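**Visit report: the open lab afternoon at Edar**
November 25, 2022
Written by Umut Akgül for the safety group at Climel

I was invited by Signe Toft, who is responsible for the test kitchen cells at Edar. The purpose of my visit was to see how they write their rules for robots which work near household things, and to bring back what we can use before our own audit in December. From our side also Gülizar Aydoğan came, but she had to leave after the first part, so the notes from the second part are only mine.

**Arrival and introduction**

The building is a little difficult to find. The sign on the street still says Istemton, the former tenant, and the taxi driver passed it two times. At the reception we received a badge and one printed page of rules, and we had to sign that we read it. I liked that it was one page. At Climel our visitor text has seven pages, and I do not think that visitors read it.

Signe explained that their rules are in two levels. The first level is for everybody who enters the hall: where to stand, what to do if you hear the signal, who you must ask before you touch something. The second level is for the operators, and it is kept in a binder at each cell. The binder of the cell we visited is number 3322. Each sheet in it has a date and the initials of the person who changed it last, and the old sheets are kept at the back.

**At the table**

Most of the time we stayed at the kitchen table, where the tasks are with dishes, toy food and a small oven. 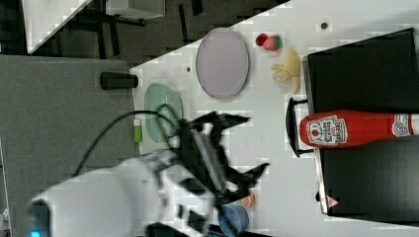 *The gripper at the kitchen table, with the fingers open.*

Oğuzhan Ateş, one of the operators, went through the binder with us. I write here the rules that I found most useful for our own work:

- Before the arm gets power, one person says aloud what the task is, and the other person repeats it. Both must be from the same shift.
- No hand goes over the table while the arm is enabled, also when the arm is standing still. To move an object, you press the stop first.
- Cables along the arm are checked by hand at the start of the shift, through the full reach of the arm. A cable that pulls or catches is written in the log and the cell stays closed.
- Only objects from the approved list may be on the table. Glass and ceramic dishes are not on the list.
- Warning stickers on appliances must not be removed or covered.

Gülizar asked what happens when the operator wants a new object for a task. Oğuzhan answered that there is a form for this, and the answer normally comes in five working days. He said it is too long, and Signe did not disagree with him. I have the same opinion. When a form takes so long, people will look for a way without the form, and then the list loses its value.

I also asked about the oven. The rule at Edar is that appliances on the table are used for door and knob tasks only, and the plug must be out of the socket before the cell opens. It is checked by two persons and signed.

**Changing the layout**

After the coffee break we returned to the same table and spoke about how objects are placed.

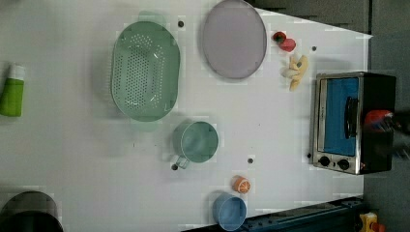 *The kitchen table from above, with the toaster oven on the right side.*

I had expected a fixed drawing with a position for every object. They had such a drawing before, but the operators spent much time measuring and the tasks became too similar. Now the rule says only that the space in front of an appliance door must stay free for the full swing of the door, and that the heavy objects should not be close to the edge. Everything else the operator may decide.

For me this was the best part of the visit. A rule about the door is easy to check with the eyes, and a new person can learn it quickly. Our drawings at Climel have more details, but I am not sure that they make the work safer. I would like to try the door rule in one of our cells, with Alfredo Calimlim as the responsible person, if he agrees.

There was one point where I was less satisfied. The binder says that round objects "should be secured", and it does not say how. I asked three persons and got three answers – a mat, a small stop on the table, or just common sense. Signe wrote it down and promised to send me the corrected sheet.

**The log**

Every stop is recorded, also the ones without any damage. The last entry which I saw had the number 3470. The operator writes one sentence about what the arm was doing and one sentence about what the person was doing. The second sentence is missing in our form, and I propose that we add it.

The log is kept in a program called Bayram, which they made themselves. It is simple and a little slow, but a stop can be found by cell or by object. Signe can give us a test account if we write to her before the end of December.

**To do from our side**

- Gülizar: shorten the visitor text to one page.
- Alfredo: read the door rule and say if it can be tested in his cell.
- Umut: add the line about the person to the stop form, and ask Signe for the sheet about round objects.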